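4. What Fans Do With a Court Filing

4.1 The two readings

We came to this part of the study expecting to find that people who follow celebrity news closely would read legal stories more or less the way they read stories about weddings or album delays. That was our working assumption when we designed the diary task, and we held on to it for longer than we should have. The diaries told a different story, and a more interesting one, and so we have given it a section of its own.

When a story about a protective order, a contract suit or a custody petition came across a participant's feed, the entry for that day tended to fall into one of two shapes. In the first, which we call the loyal reading, the participant took the side of the performer almost before finishing the headline, and then used whatever details the article offered to fill in a case. In the second, which we call the clerk's reading, the participant set the performer aside for a while and went looking for the paperwork. These readers wanted to know which court, what had been asked for, whether the order was temporary, and who had signed it. Several of them wrote with real pleasure about finding a scanned petition posted by a gossip site and working through it line by line.

It would be easy to assume that the loyal readers were the bigger fans. We found no sign of this. One of our most devoted diarists, a woman who had followed the same rock band since high school and owned a good deal of its merchandise, was a clerk's reader through and through. She wrote, of a dispute between the band's former drummer and a promoter, "I love him and I would like to see page two." We have come to think of that line as a kind of motto for the whole group.

4.2 Feeds, and what sits next to what

Readers rarely met these stories by themselves. The diary task asked participants to save whatever stood above and below the item they were writing about, and this turned out to be the part of the task they enjoyed most. (A few went on sending us neighbors after the study had closed, which we appreciated very much and have left out of the analysis.) The two aggregators used most often by our group, Netolmont and Sidico, both mix entertainment items with health, science, sports and weather in a single scrolling column. A celebrity lawsuit might sit between a recipe and a storm warning, or between a science feature and a quiz about television families.

We had wondered whether a serious neighbor would make the legal story feel more serious, or whether a light one would make it feel like a joke. The diaries gave us a little of each, though not in a pattern we would want to lean on. What they did show quite plainly is that participants noticed the mix and had opinions about it. Some found it restful. One man, who read his feed over breakfast, said he liked going from a singer's divorce to "something with no singers in it at all." Others felt hurried along, as if the column were asking them to care about everything to the same degree and for the same length of time.
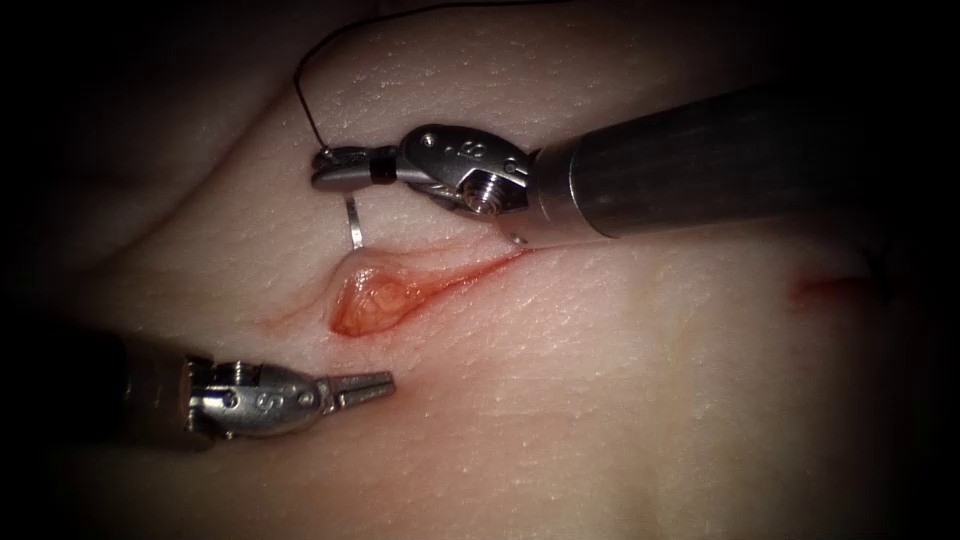 Figure 3. Robotic surgical instruments, suture needle and thread over a skin-like tissue surface.

The question of pace deserves a few more words. Participants in the clerk's group often stopped scrolling altogether when they reached a legal item. They opened a second tab, searched for the case, and came back to the feed much later or not at all. Participants in the loyal group kept moving but returned to the same story several times over the day, usually to read new comments. Both groups would look "highly engaged" in the kind of measures a site keeps for itself, and yet the two kinds of attention have very little in common. One is spent on a document and the other on a crowd. We would gently encourage colleagues who work with traffic data to keep this in mind when they talk about interest in a story as though it were a single thing.

4.3 The word "alleges"

A surprising number of diary entries dealt with vocabulary. Entertainment writers borrow freely from legal language, and the borrowing is uneven. A single short item may say that a person "alleges" something in the first sentence, "claims" it in the second and simply did it in the third. Our participants were far more alert to this than we had given them credit for.

In the group interviews, which we held on a Wednesday evening in a library meeting room, we read aloud a short invented item about an actor we called Halliday. In the item, Halliday seeks a restraining order against a former assistant, Ano, who is said to have followed the actor to a hotel. We then asked people to tell the story back to us in their own words. The clerk's readers nearly always kept some form of hedge in the retelling. They said that Halliday "says" Ano came to the hotel, or that the filing "has it" that way. The loyal readers dropped the hedge sooner, and this happened even though none of them could have had any loyalty to Halliday, who had existed for only a few minutes. Taking the side of the famous person seems to be partly a habit of reading, one that doesn't need a particular star to set it off.

We also tried the item the other way around, with Ano as the one asking the court for protection. Here the room grew a good deal livelier. Some of the same people who had been ready to believe Halliday now wanted to know what Ano stood to gain. One participant caught herself doing this in the middle of a sentence, laughed, and asked if she could start over. We told her that she could, and her second answer was more careful than anything else we heard that evening. We mention this because it suggests that these habits are not fixed, and that a reader who is given a moment and a friendly room may well choose to read differently.

4.4 Temporary orders and long memories

The hardest part of these stories to carry forward is time. A temporary order is, by its nature, an early step. It is often granted on the word of the person asking, with a hearing to follow. Gossip coverage is strongest at this first step, when there is a filing to quote and a photograph to run beside it. Coverage of the hearing is thinner, and coverage of an order that quietly lapses is thinner still. Our participants remembered the first step very well. When we went back to them in May with the legal stories they had written about, most could tell us who had asked for what. Few could tell us how any of it had ended, and some were startled to learn that it had ended at all.

This was true of both groups, and it humbled us a little, as we had come to expect the clerk's readers to do better. They had been wonderful at finding the petition. They had simply not gone back. One of them explained that the petition "came to me" while the outcome would have had to be looked for, and that by then there was another petition. We think this is a fair account of how the feeds work, and a fair account of how most of us work too.

It matters for the less famous people in these stories. A performer whose name appears in a filing has a great many other pages to be known by – records, interviews, old concert reviews, a birthday post every year. The former assistant, the neighbor or the person who wrote too many letters may have just the one. If readers keep only the first step, then the first step is all that person has. Several of our participants raised this point without being asked, and they raised it with a kindness that does not show up often in writing about fans.

4.5 Limits of this section

The diaries were kept by people who agreed to keep diaries, and we suspect that such people lean toward the clerk's side to begin with. We did not ask about comments that participants wrote themselves, only those they read, and we regret this, as several told us they had stories to share on that score. The group interviews were small and friendly, and a friendly room probably makes careful readers of us all. Both aggregators also change their layouts from time to time, so the neighbors saved by one participant early in the study may not have been arranged in the same way as those saved by another toward the end. We return to the matter of layout in Section 5, where we take up the placement of correction notices and the question of whether anyone in our group had ever seen one.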